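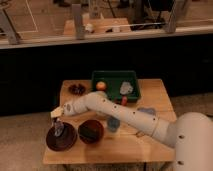 Tindiven House, June
Minutes of the table and small items meeting
Start 10.15 am, Davier room

1. Minutes of the last meeting
Agreed with one correction. Item 4 should read 254 pieces on the stock list, and the total carried forward is unchanged.

2. Table
The square wooden table stays as the sorting table. The request for a longer one was not supported. The top is to be wiped down before each session and no labels are to be stuck to the wood. Gallegos quoted 89 pounds for a spare top. Decision put off until the next budget round.

3. Layout
The meeting went through the present layout. The green tray stays at the back of the table. The two dark brown bowls stay side by side at the front left, with the small cup to the right of them. The light blue cloth is kept on the right-hand side.

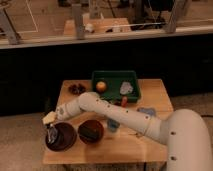 It was asked whether the cloth should be folded and kept in a drawer between sessions. Agreed to leave it on the table top. The cup is not to be used for drinks.

4. Tray
The round orange and yellow fruit keeps its place at the left end of the tray. The crumpled grey piece goes at the right end. A second green tray was proposed and turned down on grounds of space. The small red item in front of the tray has no entry on the stock list. Action: stock desk to add a line for it, with a proper name.

5. Bowls
There was a long discussion on whether each bowl should have a fixed use. One view was that the left bowl should take crumpled items only. The other was that either bowl would do so long as the sheet is filled in. Agreed: left bowl for crumpled items, trial period to the end of the month.
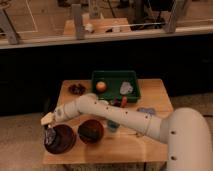

Item 5: left bowl with crumpled grey item, right bowl to its side.

6. Stock and orders
Idik can supply replacement bowls in the same brown, minimum order 100. Considered too many. Action: ask for a price on a smaller lot. Storage boxes to be no wider than 640 mm so that they fit the lower shelf.

7. Any other business
Sheets are being returned without the start time. Sheets with no start time will be sent back.

Meeting closed 11.05 am. Next meeting in the same room.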